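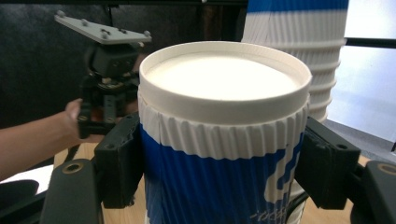 Kids' Corner > How Work Works > Robots on the Job

Reading time: 2 minutes

Can a robot stack cups?

Yes. Sort of. Slowly, at first!

Think about a paper coffee cup. Light. Kind of squishy. Squeeze too hard and it crumples. Squeeze too soft and, oops, floor. Your hand works all that out and you don't even notice. A robot has to learn it.

So people teach it. At Jamell, a company in Toledo that packs cups and lids for coffee shops, workers show the job with a gripper they hold in their own hands. Two fingers, like a crab claw. Pick up a cup. Put it down. Do it agian. The moves get saved, and a computer practices from them. Lots and lots of them, more than 2,000 so far.

The project has a name, Vorkolero. (The workers picked it. It doesn't mean anything.)

What's hard for a robot?

Cups that stick together in the stack. Ridges on the side, the fingers can slip or catch. Bright sun on a white lid. A cup that got a bit bent in the box.

What happens to the people?

Good question, and grown-ups ask it too. Aigars Bite packed cups for 6 years. Same move all day, sore wrists by lunch. Now he spends mornings teaching and afternoons checking boxes. "My hands feel better," he says. "But I had to learn a whole new job, and I was nervous about it."

Some people liked packing. You could chat, you could listen to music. Teaching takes more thinking, so less chatting. And a few workers worry there will be fewer jobs later on. The company says everyone on the packing line gets training first. Workers want that written down, they are still talking about it.

Words to know

Gripper: the part of a robot that grabs things.
Automation: when a machine does a job, or a piece of a job, that people used to do.

Try it!

Get 2 wooden spoons and a paper cup. Empty one please! Pick the cup up using only the spoons, then set it on top of another cup. Now try with your eyes shut. How many trys did it take?

Filed under: Machines & Jobs, Ages 7 to 10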